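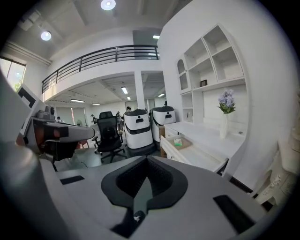
The open floor, December. Mesh chair and both white robots, people at the back.

Notebook, Nondum floor, morning into late afternoon

Okay, layout day! I'm writing this up before I forget which version of the plan we ended on. The Flakden drawing I had printed out was the old one (still has the dressing corner on the wrong side), so please pull the new copy before you measure anything off it.

Open area first. I want a lane 90 cm wide kept clear past the two white robots, and the office chair is forever drifting into it. It rolls if you so much as look at it. I put tape down for a parking spot. The little green plant can stay where it is, I like it, and it gives people something to steer by when they come in from the office end.

It's a big tall room and voices carry, so calls go somewhere else please — I could follow a whole conversation about the Breltell invoice while trying to read a tape measure.

Then the dressing corner, which I'm really happy with. The oval mirror on the white table does so much for that side, all that carving, and with the curved wall and the arched niche it feels like a bedroom somebody would want. I'd keep the shelves nearly bare. One small dark picture frame, flowers on the counter, done. The pale blue in the vase is plenty of color for me.

Still bugging me: the tall brown box leaning on the counter and the open tray with the small bits in it. Tray contents go in drawer 2, box goes to the Varela shelf, ticket 1224. If it won't fit there, try behind the partition.
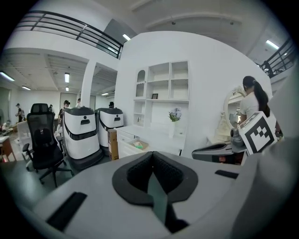

To do next time

Re-tape the chair spot, the first lot was peeling by four. Fresh water for the vase. Check whether the mirror is fixed to the table or only resting, and order more felt pads (pack of 100, the brown ones)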